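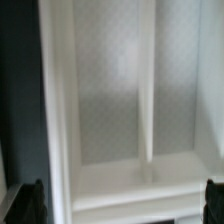
*Wrist camera view at a frosted window, gripper open.*

## About Fukimari

Fukimari builds and services small robot arms for indoor cleaning and upkeep. Encarnación Montes started the company after years of repairing packaging machines. We have one shop, one test room and a short list of customers we know by name.

Most of our work now is on windows and sills, and so is our worst failure to date.

### What happened in March

On a Saturday in March, one of our arms was wiping a sill at the Solletti building. The wrist camera lost track of the sill edge against white trim, and the software kept using its last good position. The arm pushed forward and cracked a pane. It should have stopped when the force reached 40 newtons. The log shows 70.

The force limit had been turned off for a calibration and never turned back on. That was our mistake. No one was hurt, and we paid for the glass.

### What we changed

- The force limit can't be turned off from the operator menu anymore.
- If the camera loses an edge, the arm stops and backs away.
- Blurred pictures are thrown out before the software measures from them.
- Every arm goes through 48 hours in the test room after a software update.

Asante, our older model, got the same changes. Units with the Stolex controller need a new board first, and we fit it at no charge.

### Reporting a fault

Press the stop button, leave the arm where it is and call the shop. Please don't restart it before we've read the log.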